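Print this page | E-mail this page

Getting an Agent Through a Doorway Without Embarrassing Yourself

Part 3 of the Hatside navigation tutorials, by Anju Nautiyal

By now you have a simulated house that loads, an agent that moves when told, and a growing suspicion that the agent does not like you. If you don't have those things, go back to Part 2. If you only have the suspicion, you may still go back to Part 2.

This part covers doorways. Open floor is easy. Any planner can cross open floor, and so can a dropped orange. Doorways are where your costmap, your controller and your idea of how wide the robot is all meet for the first time and find they have nothing in common.

What you need

- Hatside installed and the house scenes unpacked
- The Negi planner plugin (the stable branch, whatever the forum says)
- A depth camera and an RGB camera on the agent, both publishing
- A drink, which you will forget about

Step 1: Turn off everything clever

Open your planner config and switch off recovery behaviors, path smoothing and anything with "adaptive" in its name. You want to see the planner fail in its natural state. Recovery behaviors are lovely in production. While you are debugging they just mean the robot spins in place for a while before failing in the way it was going to fail anyway.

Set these:

recovery_enabled: false
smoother: none
replan_on_block: false
log_level: debug

Restart the stack. Reloading the config from the menu looks like it works, and the menu will even thank you for it.

Step 2: Get the footprint right

The default footprint in Negi is a circle. If your agent has an arm, it is not a circle. It is a circle with an opinion.

Measure the base, then measure the farthest the arm can stick out in the pose you plan to drive in. Give the planner a polygon that covers both. Better still, define a travel pose with the arm tucked and refuse to drive in any other. I put that check in the launch file after watching an agent try to take a wrist through a wall for most of a lunch hour.

If you would like to drive with the arm out anyway, publish the footprint from the joint states so it changes as the arm does. It's four extra lines and one extra afternoon.

Step 3: Bring inflation down to earth

Inflation puts a ring of cost around every obstacle so that the planner keeps its distance. Put in a generous radius and the rings from the two sides of a doorway overlap. The planner looks at this, decides the next room is too expensive and reports that no path exists. You then spend an evening checking your door mesh.

Lower the radius until you can see a clear strip of low cost through the opening in the costmap viewer. Then stop. People get a taste for it and keep lowering, and the agent starts polishing the woodwork with its shoulder.

Keep the falloff steep. A steep falloff lets the path hug the middle of the doorway without making a federal case out of a wall on the other side of the room.

Step 4: Look at what the agent is looking at

Open the camera panel before you send a goal. I skip this step roughly every time and regret it just as often. The costmap will happily show you a tidy corridor while the camera is staring at plaster.

You care about two kinds of view. In one, the opening is off at a distance and there's plenty of floor between you and it, along with whatever is lying on that floor. In the other, you are practically wearing the wall.
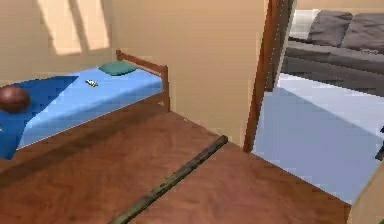
Same house, different viewpoint:

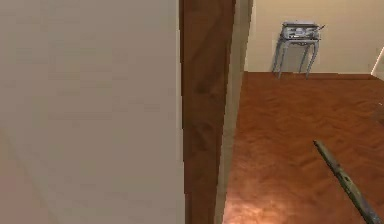
A reader called Griltside wrote in after Part 2 to say that none of this matters if you plan on the ground-truth map, and that the cameras are only there to make the demo look busy. The ground-truth map is fine for checking your planner. It is also the one thing you will never be handed on a real floor, so I would like you to wean yourself off it here, while the falls are cheap.

Back to the views. The long rod on the floor in the first one is the sort of thing a height filter eats. Most default configs throw away anything close to the ground, on the theory that it's sensor noise. A thin stick lying flat is close to the ground. Lower the cutoff until low objects survive, then check that bare floor doesn't come along with them. If bare floor does come along, your camera tilt is off, and no amount of filtering will make up for it. Fix the tilt.

The second view has the opposite trouble. With half the view taken up by one blank wall, anything that depends on matching features has very little to chew on. If your localization is visual, raise the weight on odometry when the feature count drops. Negi has a setting for this called low_texture_fallback. It ships turned off, for reasons that must have seemed good in February.

Step 5: Split the goal in three

Do not send one goal to the far room. Send three:

1. A point before the opening, facing straight through it
2. A point past the opening, same heading
3. The place you wanted to go in the first place

Going from the first to the second, cap the speed and forbid turning beyond a small correction. Most scrapes happen when the controller gets a glimpse of the final goal and begins its turn halfway through the door, like someone leaving a party.

In Hatside you can have the waypoints generated from the door annotations. Check the heading on each one. An annotation can be backward, and the agent will then approach the doorway, turn its back on it and wait for praise.

Step 6: Run it a lot

One good run means you had one good run. Script a batch with random starting poses and let it go overnight. My usual batch is 800 runs for a single doorway and 2,000 for a whole house. Log the following for each:

- start pose and goal
- closest distance to any obstacle
- time spent between the first and second waypoints
- whether the planner gave up, and what it blamed

Sort by closest distance and watch the worst 7 replays. Leave the average alone for now. The average will tell you things are going well, because that is what averages are for.

Step 7: Turn the clever things back on

One at a time. Rerun the batch after each. If smoothing makes the numbers worse, it is probably cutting the corner at your first waypoint, and you should mark that segment as exempt. Leave recovery behaviors for last and put a limit on how many spins are allowed.

Known trouble

If the log repeats "goal inside lethal cell" and your goal is plainly on open floor, you are looking at a stale costmap. Clear it on scene load.

If the agent stops just short of the opening and hums, the local and global costmaps have different inflation settings. Step 3 has to be done in both files. I know.

Part 4 will be about picking a place to stop so the arm can reach something useful.

Comments (4)

Surkton
Step 3 in both files. I lost two evenings to that. Might be worth putting it in step 3?

mapgremlin
Does the three-goal trick work if the door is only partly open? Mine treats the door leaf as a permanent wall and sulks.

Anju Nautiyal
mapgremlin, it works as long as the leaf is in the obstacle layer and not baked into the static map. Rebuild the static map with the doors removed. Surkton, yes, fair, I'll move it.

plankwise
Ran 3,331 overnight because I typed the batch size wrong and then leaned on a key. Worst replays were all backward annotations. Thank you for the warning, which I read this morning.

Get new tutorials by e-mail. Enter your address to subscribe. You can unsubscribe at any time.

This site uses cookies to remember your settings. By continuing to browse you accept our use of cookies. OK | Learn more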